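Do tapping or self-touch exercises help with panic before medical appointments?

Posted in December by Madalena Esteves, Anxiety and Stress board

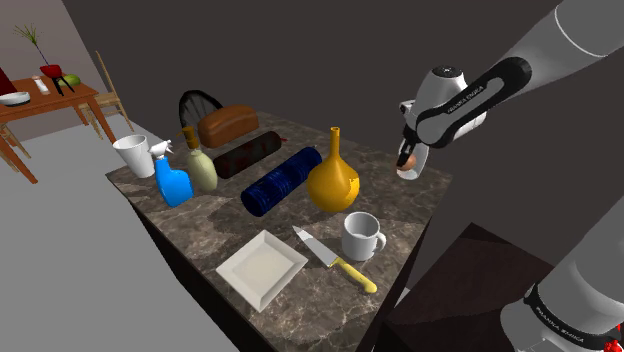

I have had a fear of needles and blood tests since I was a teenager. I'm 41 now and my doctor wants blood drawn every few months for a thyroid problem, so avoiding it is no longer an option. Last time I got as far as the parking lot at the Stusberg clinic and went home.

A coworker suggested tapping on points on the face and hands while thinking about the fear. I tried it with a video for a week. I felt calmer each time I did it at home, but I can't tell if that's the tapping or just sitting quietly for ten minutes. I don't want to spend money on a practitioner if I could get the same thing from slow breathing. The one I called in Wutville charges $100 a session and wants me to book 5 up front.

Has anyone used this for a specific fear and then gone through with the thing they were afraid of? Also, I sometimes faint when I see blood, or come close to it. Does that change anything?

Valter Barros
3 replies to date, member of this board

The fainting does change things, and I would bring it up before you pay anybody. With most fears your blood pressure goes up and stays up for a while. With blood and needle fears it can go up and then drop, and the drop is what makes you pass out. A lot of general relaxation advice is written for the first kind. If you relax every muscle just as your pressure is falling, you may feel worse.

What I was taught is called applied tension. You sit down, tense the big muscles in your arms, legs and stomach until your face feels warm, hold it for 10 to 15 seconds, then let go to normal. Don't go all the way to limp. Wait half a minute and do it again, five times in all. Practice at home for a week or two before the appointment. Keep the arm they are using loose when the needle goes in. Check with your doctor first if you have heart or blood pressure trouble or are pregnant.

The other part was gradual exposure. I wrote a list from easiest to hardest, starting with reading the word "needle" and ending with a real blood draw, and stayed on each step until it was boring. It took me more than 10 tries to get past watching a video of it. I have had blood taken twice since then, lying down both times. I didn't enjoy it but I stayed awake.

On the tapping, I have read some of the studies and I don't think they settle it. In many of them people are also thinking about the fear while they tap, and that is a form of exposure by itself. If you like it, I can't see the harm in doing it in the waiting room.

Patrício

I did tapping for fear of flying and it worked for me. I paid for two sessions and after that did it by myself. Different fear though, I have never fainted. I wouldn't book 5 up front with anyone. Ask for one and see.

Kudska

Tell the nurse when you walk in. They get this all the time. Ask to lie down and ask them not to count to three. Eat something first unless it's a fasting test. Look at the wall.

Also ask your doctor for a referral to a psychologist, some plans cover it for phobias. Mine did but I had to call them and wait.

Related posts
Can't sleep the night before a dental visit
What to write on an exposure list
Is it normal to feel worse after the first therapy session?
Grinding teeth during stressful weeks
How to talk to a child about vaccines

Posts are the opinions of members and do not replace medical advice.
Contact us | Board rules | Back to top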